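Digital rights after a label drops a band: who clears the reissue?

Posted 12th June in Recording and Releases

kevau_tapes
My band Skostov was signed to Grudley for one album. The contract was ended by letter, and the letter says "all further obligations are released." It does not mention the masters. We want to put the album out ourselves in July, with the original mixes. Do we need written permission, or does the release letter cover it? The studio, Azar, still holds the session files.
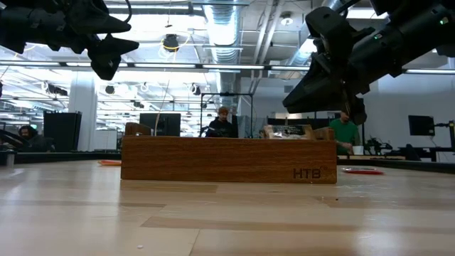
Wooden box on the table, marked HTB.

Grudley paid for 72 hours of studio time. We paid for mastering.

2 replies, sorted by votes

lowshelf276
The letter ends future duties. It does not transfer ownership. Find the grant of rights clause in the original contract and read the term. If it says "in perpetuity," the label owns the recordings until it signs them back. You need a reversion or assignment that lists each track by title and ISRC.

Check two other things:

1. Re-record restriction. It often outlives the contract by several years, so a new version of the same songs may also be blocked. 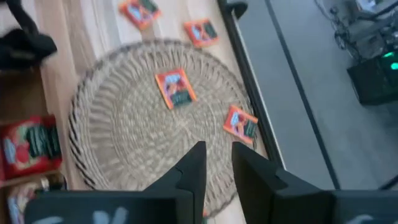 2. Distributor takedown. If Grudley's version is still live, a second upload of the same audio will be flagged. Ask for removal in writing and allow 90 days.

Holding the session files gives Azar no rights by itself, unless there is an unpaid bill or a producer agreement.

gatefold_b
we just uploaded ours and got no complaint. 36 copies on tape too. small labels don't check

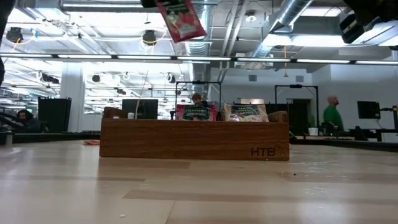 but that was an EP and we never signed anything past a one-page email, so your contract may be stricter. Save the letter as a PDF and keep the envelope.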